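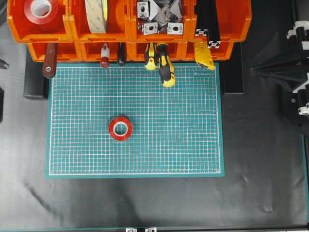
Hinddale Repair Sessions: progress report to the Orlandini Fund
3/6/24
Prepared by Aldo Rinaldi

Spending to date is 2000 pounds, all of it on hall hire, hand tools and consumables. The second instalment has not been touched.

We said in the bid that the sessions would keep household goods out of the tip. I am less sure of that than I was in February. We have held six sessions and logged more than 60 items, mostly lamps, toasters and bags with broken zips. Most went home marked "fixed", but that is the owner's word on the day. When we rang people a month later, few picked up, and two of those who did had bought a replacement anyway. I would not put a figure for waste saved in your annual review on the strength of this.

The Clirkton sessions are well attended. Buton is poor. We put 400 leaflets through doors there and I can't trace a single visitor to them. The parish website still gives the old start time, despite two emails.

You asked whether the skills training is working. People enjoy it and come back, which may only show that the tea is free. I'd like to see someone mend a thing at home without us before I call it training.

For the next quarter we propose to drop the Buton leaflets, move that session to Saturday mornings and ring every owner twice. The budget stays the same. Receipts are attached, apart from the one for the kettle, which I am still chasing.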